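Brevunis FAQ: pitching, investors and how we sell

Hi, I'm Suha Awwad. I started Brevunis at my kitchen counter, and we make a footrest for people who stand all day (cashiers, hairdressers, pharmacists, my sister). Ever since we pitched at the Brendora small business night I get the same emails over and over, so I'm putting my answers in one place. Last updated May 8, 2019.

Did you get a deal?

We did! Not the one I walked in asking for, though. I wanted $90,000 for a tenth of the company and I walked out with a handshake on the same money for a bigger slice. I said I needed a night to think, called my mom, didn't sleep much, and said okay in the morning.

Who invested?

Ziad Nassar, through his company Prustel. He used to run a chain of shoe repair shops, so he knows a lot more about sore feet than I expected. He asked me things about arch height I had to go home and look up.

Is the handshake the same as the money?

Oh, I wish. After the event there's a long stretch of paperwork where they look at your books, your supplier contracts, your lease, everything. Ours started in January and took longer than I'd planned for. My advice is to get your bookkeeping cleaned up before you apply, because mine was in a shoebox and I paid someone by the hour to deal with that shoebox.

How did you get picked to pitch?

I filled out the online form, sent a two-minute video I shot on my phone, and then heard nothing for weeks. There were 257 applications that round. I'd applied the year before too and got a very polite no, so if that's where you are right now, apply again.

How long did you practice?

Every day for a month, mostly in the car. I had the whole thing memorized and then the first question came in the middle of my second sentence and I lost my place completely. Practice being interrupted! Get a friend to be rude to you.

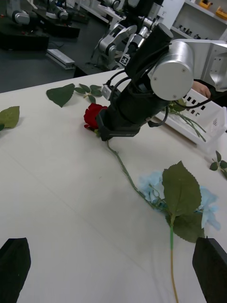
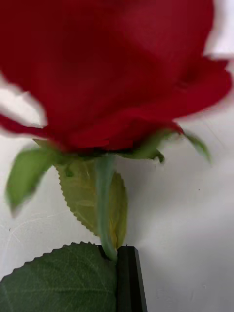
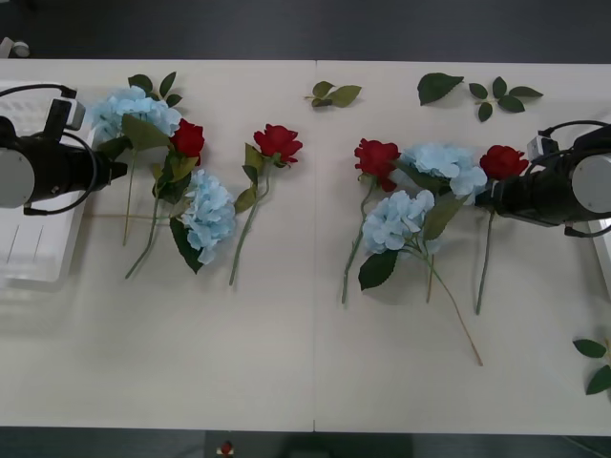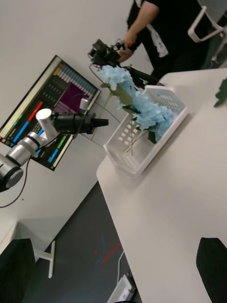 What sales numbers did you show the investors?

I told them we'd sold 1,760 footrests, all of them through our own website and two weekend markets. I also gave them our cost per unit and how many came back as returns. They cared a lot more about the returns than I thought they would, so have that number ready.

Did anyone turn you down on the night?

Three of the four. One said the product was too easy to copy, one doesn't invest in anything that ships in a big box, and one just said "good luck" and wrote something down. I still wonder what it was.

Do you have a patent?

We've applied for one on the tilting hinge. I can't say much more than that while it's pending, sorry. The general idea of a footrest is older than all of us, and I said so in the pitch before somebody else could.

Are you still in charge?

I am. Ziad gets a say in the big stuff, like a new factory or a loan over a certain size, and we talk every other Friday. Colors, packaging, who answers the phone, that's all still me (and yes, I'm usually the one who answers the phone).

Will the price go up now?

Not this year. I know people worry about that when a small company takes outside money, but so far it's gone the other way. Ordering in bigger batches made each one cheaper to build, and we used that to cover shipping on the basic model.

Can my store carry your footrests?

Probably! We do wholesale with a minimum of 100 units for the first order, and smaller reorders after that. Write to us from your business email and tell me what kind of shop you have.

Would you look over my pitch?

I try to. I read pitch decks on Sunday evenings, and I can usually get through a couple. Keep it under ten slides, please, and put what you're asking for on the first one. If you haven't heard back in three weeks, send it again, it probably got buried under shipping notices.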